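# Craft table FAQ

I get the same handful of emails every time I post about our Saturday craft table, so I'm putting my answers in one place. Last updated 4th May.
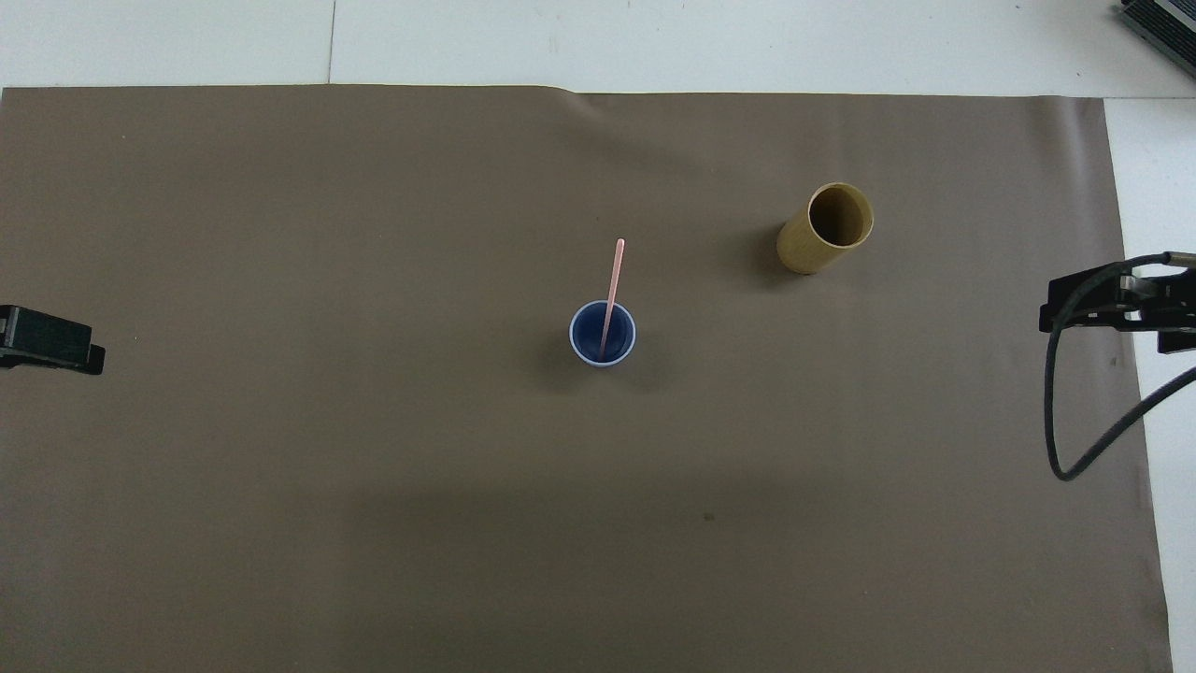

**Do you always cover the table first?**
Yep, every single time! I pull a big sheet of brown paper off the roll, and it doesn't have to be perfectly flat. A few wrinkles are fine – just smooth out the middle, where the cups go.

**What kind of cups do you like?**
Small plastic ones, and I wash and reuse them until they crack. A blue one with a pink straw in it for stirring is all you need for one color of paint.

**Can I use any cardboard tube?**
Pretty much. I like the thick ones because they stand up by themselves while you paint them (the flimsy kind folds if you squeeze too hard). Mustard yellow is my favorite color for them right now.

**Where does your paper come from?**
I buy the Joron roll, 162 feet, and it lasts me almost 8 months.

**Does paint soak through?**
Thin paint can. I double the paper if we're doing anything watery.

**Will you do a kit?**
I'm hoping to have one ready in June – check back then!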